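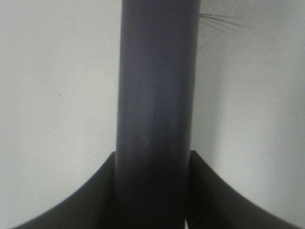 How to wash a yoga mat at home

Fill the bath with lukewarm water, up to the ankle, and add one small spoon of mild dish soap. Lay the mat flat and wipe both sides with a soft cloth. Do not scrub — the surface can peel. Rinse until no more foam comes.

Now roll the mat inside a dry towel and press with your knees. Hang it over the shower rail, away from sun. Mine needs one night and the next morning.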